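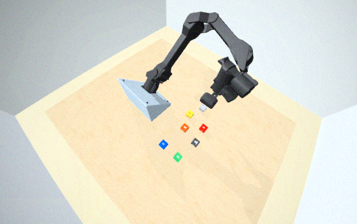 Light wood top, tan center, paler border.

Two-tone tabletops: yes or no?

birdie_dvorak
1/14/18
Looking for opinions before I glue anything. I want a dining table with a darker middle and a wide pale border, same general idea as the picture. My husband says it will look like a picnic blanket. He also picked our bathroom tile, so weigh that accordingly. Top is 66 inches long. Maple for the border, probably cherry inside.

Plevevgate
Wide border, solid center panel, dining room with a furnace vent under it. See you in February when the miters open up.

birdie_dvorak
Who said solid? I could do veneer in the middle.

Plevevgate
You said cherry. Most people who say cherry mean a board.

MurdoMacAulay
Veneer over a stable core and glue the border right to it. I did mine that way two houses ago and the corners are still shut. Plevevgate has been predicting the death of my table for years and I eat breakfast on it.

Plevevgate
I predicted it for the one with the breadboard ends, Murdo. Which died.

MurdoMacAulay
It was retired.

qian_shavings
Going against the crowd: skip the border. Cherry gets darker, maple goes yellow, and in a few years you have a much louder table than the one you built. My sister-in-law has one. You can't look at anything else in the room, including her.

birdie_dvorak
I kind of like loud. How wide is too wide on the border? I was thinking nearly a hand.

MurdoMacAulay
Cut strips of cardboard and lay them on whatever you eat on now. Live with it a week.

Wondville66
We did this with cardboard. Still using the cardboard.

Plevevgate
At least it won't crack.

birdie_dvorak
OK, veneer center, maple border, cardboard first. Does anyone have a finish that won't yellow the maple? Please don't say Belex, I still have the can from the bathroom.

qian_shavings
Water-based poly. It'll make the cherry look dead, though.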